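# Where does the water go when it leaves the sink?

You pull the plug, the water turns round a little, it makes a funny noise, and then it is gone. But water can't just stop being there. It must go somewhere. In this page we will follow it, from the kitchen of a house in Grisholm until the river.

## First stop: the bend

Look in the cupboard under a sink, if a grown-up lets you. You will find a pipe which goes down, then up again, then away into the wall. It has the shape of a letter U, or sometimes of an S that has fallen over. Why did the plumber not use a straight pipe? It would be cheaper!

The reason is smell. Under the street there are big pipes called sewers, and the air in them smells very bad. In the bend there stays always a bit of water, like a small lake. The water works as a door. New water from the sink can push through it, but the smelly air cannot come up.

If nobody uses a sink for many weeks, for example in a long holiday, the little lake dries up. Then the kitchen begins to smell. The cure is easy: let the tap run for a short moment, and the door is closed again.
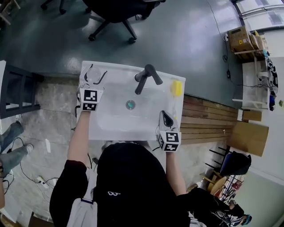 The hole where the water leaves is called the drain. In most sinks the bottom is not quite flat. It goes down a very little to the drain, so little that your eye does not notice it, but water notices everything. A metal cover on the drain, as on the round one in the middle of this white sink, is useful when it stops pieces of food and lets the water pass. A pea or a bit of eggshell in the pipe is a small problem today and can be a big one in September, when many other peas have joined it.

## What should not go down

Water is a good traveller, but it has some bad companions. The worst one is fat. When you fry sausages the fat is runny, like oil. In the cold pipe it turns hard and white, like a candle, and it sticks to the wall of the pipe. Then other things stick to the fat.

In Ondbridge the workers once found a lump of fat in the sewer that was 13 metres long. They had to break it with spades and strong jets of water, and it took them 5 days.

These things belong in the bin:

- fat and oil from the pan (let it get cold first)
- coffee grounds and tea leaves
- rice, because it swells
- paint, which a grown-up should bring to the recycling place

## Under the street

From your house the pipe goes a little bit downhill, and joins the pipes of your neighbours. Together they run into the sewer. Mostly there is no pump. The water runs by itself, only because the pipe is sloping. Where the land is too flat, the town must build a pumping station, which lifts the water up so that it can start to run down again. Grisholm has two of them. They look like small brick houses without windows.

## The cleaning works

At the end of the sewer the water comes to the cleaning works. First it goes through a big metal rake, which catches rags, sticks and now and then a toy. After this it stands very still in a large tank. The heavy dirt sinks to the bottom and the light dirt swims on the top, where it can be taken away.

Then come the smallest workers. They are bacteria, so tiny that you need a microscope to see them, and they eat the dirt that is left. They need air for this, so air is blown into the tank and the water looks as if it is boiling. It is not hot at all.

Now the water may go to the river. You should still not drink it, but fish can live in it.

## Try it at home

Take a clear bendy tube and hold it like a U over a bowl. Pour in some water with a drop of food colour. Blow very gently in one end and watch how the water moves. When you stop, it comes back and closes the way.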